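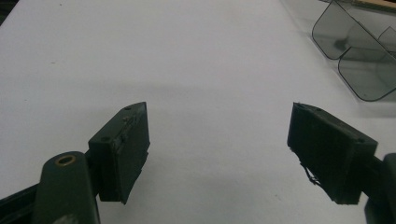 Clear plastic on a white tabletop.

The case against too many compartments

I sort small things for a large part of my week. Beads mostly, but also screws, buttons, jump rings and the little plastic feet that come off chairs. My view, after several years of this, is that we buy far too many dividers, and that most of us would be better served by a plain table and a few trays with not very much inside them.

The usual advice runs the other way. When the craft room at Clelwood reopened in September, the first order was for storage, and the Revow catalogue was passed round before anyone had looked at what there was to store. The boxes that arrived had so many sections that people had to invent categories to fill them. Blue beads were split into blue and fairly blue. Screws were divided by length and then by the colour of the head. Two people working from the same box would put the same screw in different places, and both could defend it.

A compartment is a decision you have to make every time you pick something up. With four sections the decision is quick. With 15 it is slow, and by the end of an evening it is careless. I would accept the slowness if it saved time later, when you go back to look for something, but in my experience it doesn't. You remember that the item is in the box and you look through the whole box. 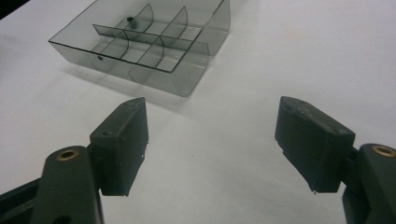
I do make an exception for tinted or clear trays with low dividers. You can see through the side and tell what is in each section before you reach in, and you can spot the one stray that rolled behind a partition. An opaque box with a lid and a label asks you to trust whoever wrote the label. At Hevuston we had a drawer marked "washers" that had held picture hooks for as long as I had been going there.

The drawback of see-through plastic is that the dividers overlap when you look from the side, and the overlaps go dark. A small black bead can be lost in that. I tip the tray towards me or look straight down. It takes a second and I don't count it as a fault worth paying extra to avoid.

The table matters more than the tray, and people spend almost nothing on it. White is best for nearly everything. A patterned cloth or a dark wood grain will hide a dropped bead for weeks. Plain white shows it at once, along with the dust, which puts some people off. I would sooner see the dust and wipe it up.

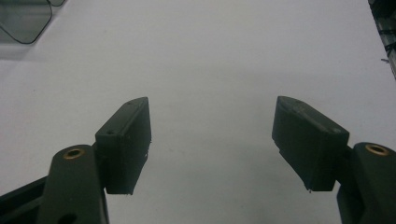
Space is the other half of it. Before sorting anything I clear an area wider than I think I need and keep the trays to the back, so that there is a stretch of bare surface between my hands. Things get tipped out there, spread flat and picked over. If the trays come forward into that stretch, the work goes wrong quite soon: you start piling, and then you are sorting the pile by feel.

Last winter I went through an old bead collection this way, 3,087 pieces in all, counted because the owner wanted to sell them by number. It had been kept in 61 separate pots. I put it into eight groups. Over 800 pieces turned out to be the same small black bead, spread across more pots than I cared to note down. The owner had been buying more of them because the pot she usually opened was nearly empty.

I know people who enjoy a box with a place for every size, and I have no quarrel with that as a hobby. For a shared room, though, where someone different puts things away on a Monday from whoever got them out, I would buy fewer dividers, choose ones you can see through, and put the money that is left towards a bigger table.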